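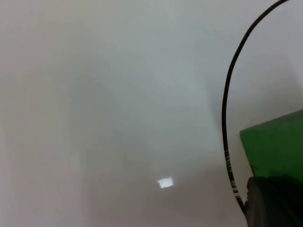 4. Pale tops, stray light and the cable problem

I'll admit I came to this part of the study thinking white tables were the easy bit. We'd spent most of the spring on chairs at the Risum rooms (see section 3, where I go on about castors for far too long) and I assumed the tables would take a page at most. Then I started reading the diaries people had kept for us, and there it was again and again: the light on the table, the wire across the table, the board that slides about on the table. So this section grew, and I'm rather glad it did!

We had 629 diary entries from people using the two shared rooms. Of these, 603 said something about the table they'd been sitting at, even if it was only a grumble. I read all of them myself, and Jarmo Koskela read them again separately so that we could compare our sorting. We disagreed mostly over the word "shiny", which I had taken to mean the finish and Jarmo had taken to mean the light. After a couple of long afternoons we agreed to file it under light unless the writer mentioned wiping or polishing, and I still think he gave in too early on that.

4.1 What people mean by glare

The odd thing about a pale, smooth surface is that most of it can look quite dull and then one small patch of it can be almost pure white. Figure 2, at the head of this section, shows the kind of thing I mean: soft grey shading nearly everywhere, a broad shadow with no real outline to it, and then a small bright reflection down near the bottom. A matte finish doesn't save you from this entirely, whatever the catalogue says. Britent sold the Risum rooms their tops as low-sheen, and I have no quarrel with that as a description, but low is a long way from none.

People wrote about it in very everyday terms. "I kept shifting my paper up to get off the bright bit." "Fine until I leaned back." One person had taken to putting her lunch bag over it (I loved this, and have started doing it myself). Hardly anyone complained about the room being too bright overall. It was always the patch, and the patch moves when you move, so two people sitting side by side can have quite different opinions of the same table.

The shape matters too, at least to how annoyed people sound. A squat patch can be dodged by sliding your notebook sideways or covering it with a mug. A long one is harder to escape because it runs the whole way towards you or across you. I'd have liked to measure this properly, but our light meter was only any good for the level falling on the table, which we set at 200 lux for the evening sessions, and that figure tells you nothing whatever about reflections. A better instrument was promised for October and didn't come in time for this draft.

We use cookies to remember your reading settings. Accept | Manage choices

4.2 Wires, and what they do to the usable area

Then there are the cables. I had filed these as a safety matter, to be dealt with in a line or two, and the diaries wouldn't let me. People treat a cable lying across their bit of table much as they'd treat a crack in a pavement: they could perfectly well put things on top of it, and they don't. Papers get lined up beside it. Laptops get parked on one side. A thin black lead on a white top might as well be a painted line, and several writers called it exactly that.

A curve makes it worse, I think, because the space on the inside of the curve is no longer a handy shape for anything. The thick bits are a nuisance as well. Wherever there's a sleeve or a joint in the lead it tends to stay stiff, so the wire swings round in its own way and won't lie where you put it. Suominen, who fitted out the second room, told us they now send out flat leads with nothing in the middle, and I'd like to see whether the diaries change once those have been in use for a while.

What really caught me out was how often glare and cable turned up in the same entry. Someone moves left to get away from the light and meets the wire; they move right to get away from the wire and they've got the light again. Jarmo calls these squeezed entries. They were the crossest ones we had, by some distance.

Figure 3. A thin black cable curving down over a pale surface, with a short thicker section where it turns into the straight run. A tall, narrow reflection stands to the left of its lower part, and there is a tiny dark speck nearer the middle.
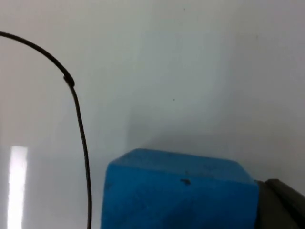 4.3 The board on the table

Both rooms have whiteboards that can be lifted down, and we hadn't expected people to use them flat. They do, though! A board laid on the table lets everybody lean in and scribble from their own side, and there's none of that business of one person standing up with the pen while the rest look at the back of their head. The Okus group, who came in to test the diary forms before we gave them out, did this within minutes and I scrapped a whole page of questions about wall heights as a result.

A flat board brings its own edge with it. The rails sit proud of the table, so sleeves and wrists meet them, and a pen will roll up to a rail and stop. People also set the board down at an angle more often than square to the table. I'd put this down to carelessness until I tried it, sitting at a corner, and found that a slight turn brings the writing round to face you. In Figure 4 the board lies turned like that on a white tabletop, with a narrow aluminium frame, silver-grey, and a small grey corner piece joining two of the rails. White on white sounds hard to read, and yet the frame and the faint shadow beside it mark the board off well enough.

Figure 4. Framed whiteboard laid flat and at an angle on a white table with a gently rounded far edge. 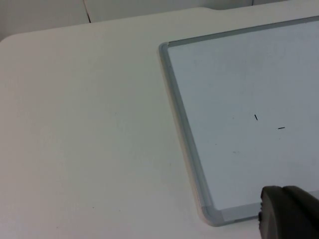 Would a darker table top get rid of the glare?

A darker top would probably make it more noticeable, as a bright reflection stands out more strongly against a dark surface when the finish is the same. Changing the finish or moving the lamp is the better first step.

4.4 Things I'd do differently

The diary form asked for the table and the chair and left no room for where on the table someone had sat, which was a daft omission and entirely mine. A little outline to put a cross on would have done. I'd also ask about the board separately, as quite a few people wrote about it in the space meant for lighting and we had to guess which surface they were cross with.

The coding sheet Jarmo and I used was last changed on 31st August, and the sorting reported here follows that version. Earlier drafts passed round the group put wires under safety, so please don't compare those tables with these. The chair results in section 3 aren't affected.

Shared 14 times | 3 comments

Contact the authors | Copyright and reuse | Back to top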